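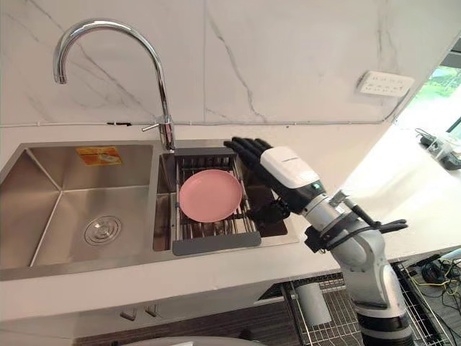
Karnham, Friday, July 18, 2025

Home About Recipes Older posts

Quick one, kettle's on. The double sink. Finally have opinions.

Went back and forth on it since March. One big bowl or two? Picked two, with the drying rack sitting down in a bowl so the bench stays clear. Stainless, metal rods, drips go straight down the drain where they belong. Pink plate lives flat on the rods most days becuase I can't be bothered standing it up. Rack was $22 from the Gundness in Lulwood. The tap was $155 and I still wince.

Cups are the tricky bit. Upright they hold a puddle in the foot, upside down they fog up. So now I tip them. White one goes on its side on a slant, good enough.

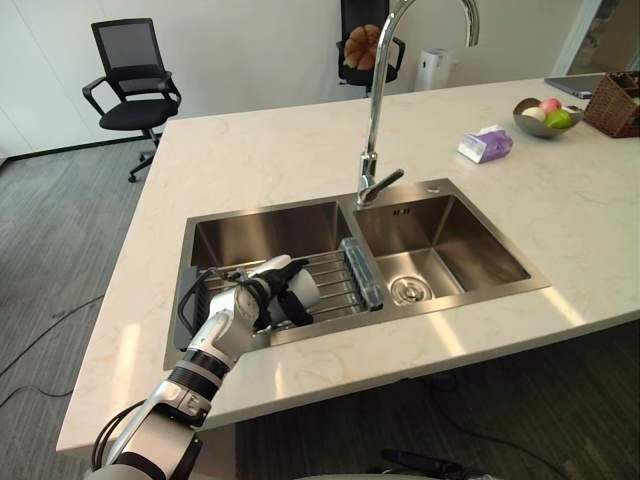 Valbona Kolev reckons I've got it backwards and the rack belongs on the bench with a tea towel under it, both bowls free for the pots. Tried that at the old place. Wet tea towel forever, smelly by Thursday.

Still to do: descale the tap, scrub under the rack (grim), find the spare rubber feet. Pull the rack out weekly, I keep forgeting.

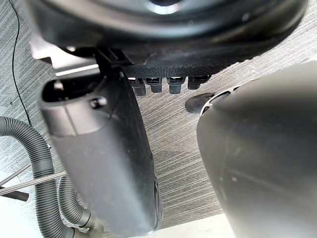 Jasmina Kos: White vinegar, leave it overnight, old toothbrush round the base of the tap. And do the strainer while you're there!

Right. Vinegar on the list.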